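Thread count is the wrong number

By Ada Pellegrini

Stores sell cotton cloth by thread count, and buyers have learned to ask for it. I think the habit does harm. Thread count is the number of warp and weft threads in a square inch. It says little about how the cloth will wear, and it can be raised on paper by counting each ply of a twisted yarn as a separate thread.

A plain weave at 200, made from long staple cotton, will usually outlast a denser cloth made from short fiber. Short fibers work loose under friction and form pills. The label gives the count and leaves out the staple length.

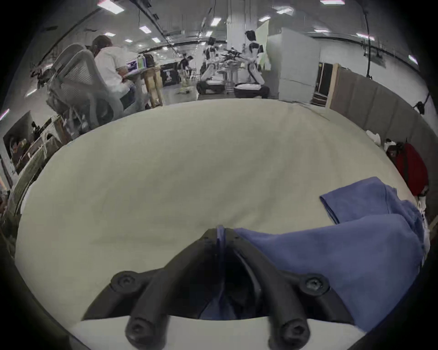

Blue cloth on a cream-white table.

Weight is a better place to start. Mass per unit area can be checked with a cutter and a kitchen scale, and it is hard to inflate. Arkley, the mill where I worked for 3 years, printed weight on every bolt until October, when the sales office replaced it with thread count. Kosmas Tzavaras, who ran the finishing room, objected in writing. I agree with his memo on every point except the one about dyes. 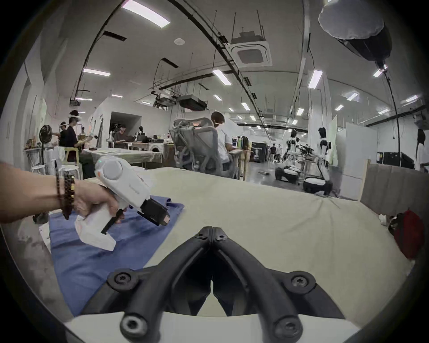 Blue cloth, with a beige tablecloth underneath.

Shrinkage is the second omission. Cotton is stretched during finishing and relaxes in the wash. A shirt that loses 2 percent in length is acceptable to most people. One that loses twice that is a different size. The mill has the figure on file, because it cannot set cutting allowances without it. Printing it would cost a line of ink.

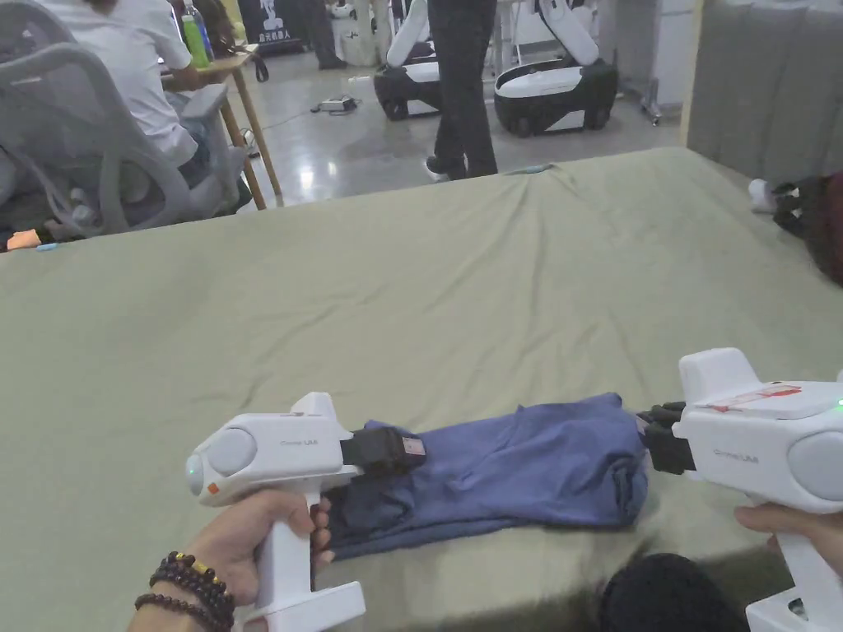

A folded navy-blue garment on olive-green cloth.

The usual objection is that shoppers will not read technical data. They already read thread count, which is technical data of a poor kind. Bavard, a small shirt maker, sews in a tag with weight, staple length and shrinkage, and its returns desk still takes fewer calls about fit than it did under the old tag.
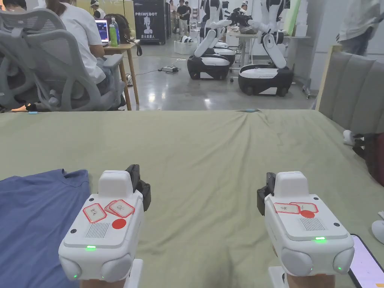 Cloth laid out between two sets of black jaws.

I would make weight and shrinkage mandatory and leave thread count optional, with plies excluded from the count. Staple length can wait until there is an agreed test for blends.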